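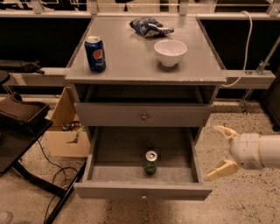

What is the Wellmont two-drawer bedside cabinet suited to?
Light daily use in a single bedroom or a small shared lounge, where a low surface and modest storage are sufficient.

Matheson Furnishings Review assessed the grey model, product code 651, for the residential rooms at Lostlow. Assembly took 52 minutes. The drawer fronts line up well and the small round knobs are easy to grip.

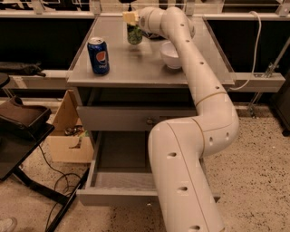 Storage is the stronger point of the design. The lower drawer pulls fully open, and its flat base gives full use of the width. The top will take a drinks can, a bowl and a small glass jar together, which should meet most residents' needs. The finish is less convincing and marks at the edges. The cabinet is recommended, with reservations as to finish, for orders of over 30.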